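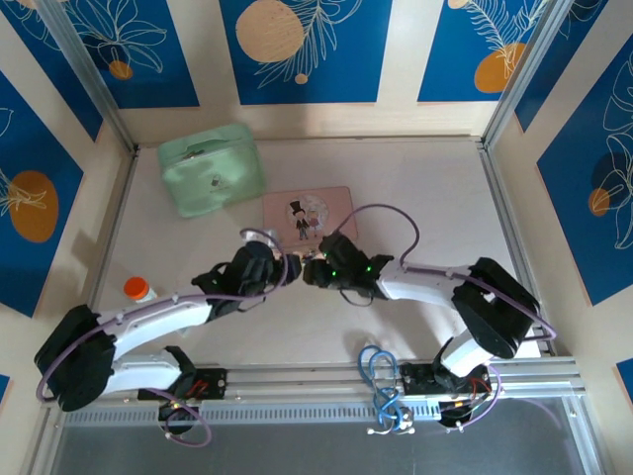
Re: [stelitz-allotments] Slugs in the lettuce again

Filippos Papadakis wrote:
> Has anyone found something that works on slugs and doesn't cost a
> fortune? I lost a whole row of butterhead this week and the beans
> are starting to look ragged too. I tried crushed eggshells and they
> walked straight over them. I'd like to stay away from pellets if I
> can, my neighbor's dog gets into everything.
> Also, is the Hellwig bed still free or has it been given out?

Hi Filippos, hi all,

Oh, you have my sympathy! I had the exact same thing in May, down at the wet end by the Clorker gate, and I was ready to give up on lettuce for good. Eggshells did nothing for me either (I saved them for months, my kitchen smelled wonderful).

What helped most was changing when I water. I used to do it after supper, so the bed was soaked all night, and that's a party for slugs. Now I go at 6 in the morning and the top inch is dry by dark. I still get some damage, but I'm picking lettuce I can put on a plate.

The other thing is boards. Lay a couple of old planks between the rows, leave them overnight, then flip them after breakfast and pick off whatever is underneath. My best morning was 19 under one plank – yes, I counted, and yes, I told my husband, who was eating at the time. Beer traps work too, but you have to empty them and I really can't recommend that part. Leave the rim a bit above the soil or you'll drown the ground beetles, and you want those.

For the beans I'd start them in pots and wait until they have 3 or 4 real leaves before planting out. The slugs go for the soft little ones first. Hongmei Tan puts cut-off plastic bottles over hers for the first couple of weeks and her row looks great, so maybe she'll jump in here and say how deep she pushes them in.

I bought copper tape once, the Stuver kind, and stuck it around my two big tubs. I think it helped? The hostas in those are fine, but they're also up on bricks, so who knows. I wouldn't bother with it on an open bed.

No idea about the Hellwig bed, sorry. It still had last year's bean poles in it when I walked by.

I have way too many Little Gem seedlings if you want to fill that row back in. They're in the tray behind my water barrel, just help yourself and leave me the tray!

Marlene
plot by the Clorker gate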